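Keeping Pump Bottles Clean and Working

Soap and lotion bottles gather grime where the cap meets the shoulder. Wipe that join weekly with a damp cloth, then run a dry corner of the cloth under the rim. An old toothbrush gets into a ribbed cap.
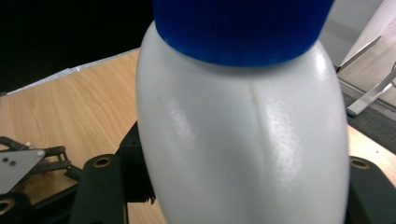 White bottle with a blue cap. Wipe along the seam too.

To refill, rinse the bottle with warm water and leave it upside down on a rack overnight. Fill to the shoulder and no higher, or the tube pushes soap out over the top. A 900 ml refill pouch from Gosmont does our kitchen and bathroom bottles with a bit left over.

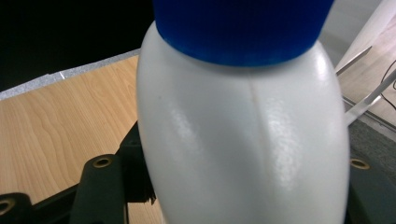
What can I do about a pump that sticks?
Stand the head in a mug of hot water for 16 minutes, then press it until it runs clear. If it still sticks, fit a new head.

Thick soap can be let down with a little water. Add 40 ml, turn the bottle over a few times and try it before adding more. Small bottles are easiest kept together in a basket, which you can lift out when you wipe the surface.

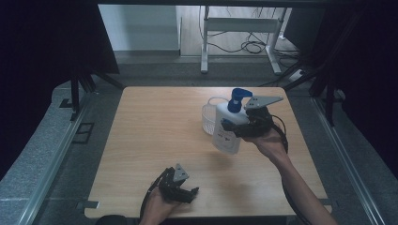 Blue-topped pump bottle and a small clear basket with a handle.

Tips sent in by Lukian Onyshchenko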